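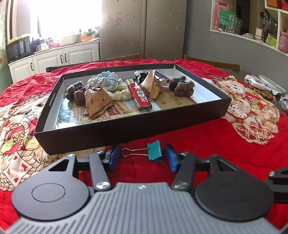 Search the archive Enter keywords Go

Tuesday, July 2, 2024
by Warrick Whitcombe

> The Pemon baseline treats every demo the same. Has anybody tried
> weighting the moments just before the fingers close? My hunch is
> it would help most with thin, awkward stuff.

Yes! I tried it over the weekend and I'm really excited by what came back. I took 524 hand-held gripper demos of small household things (clips, lighters, hair ties) and let the Tzanetos code give extra weight to the last 20 steps before contact. Same network, same training time, no other changes.

On the binder clip task the old policy missed 53 of its 113 test grasps. The weighted one missed 20. I ran the count twice!
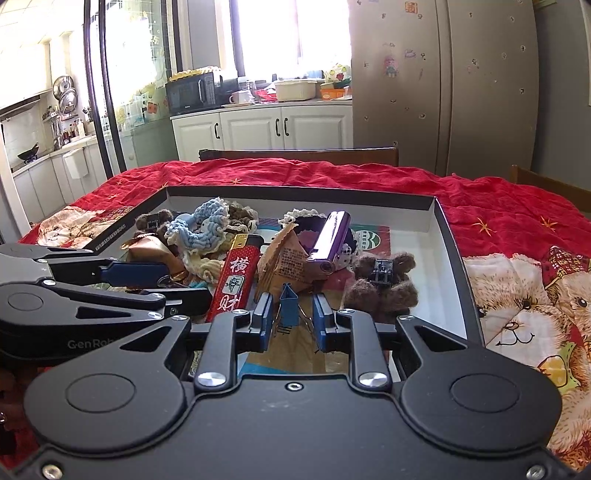 Binder clip between the blue finger pads, handles spread, lighters close by.

Clips are a great test, I think, with those wire handles sticking out and so many ways for one to lie. Most of the gain is in the final approach: the policy slows down and lines up the pads before it commits, where the old one would just go for it. Clutter is still hard, and shiny things are no better than they were.

Next I want to try 53 steps and see if it falls apart. Could you send me your Baserwood split so we're testing on the same thing?

Warrick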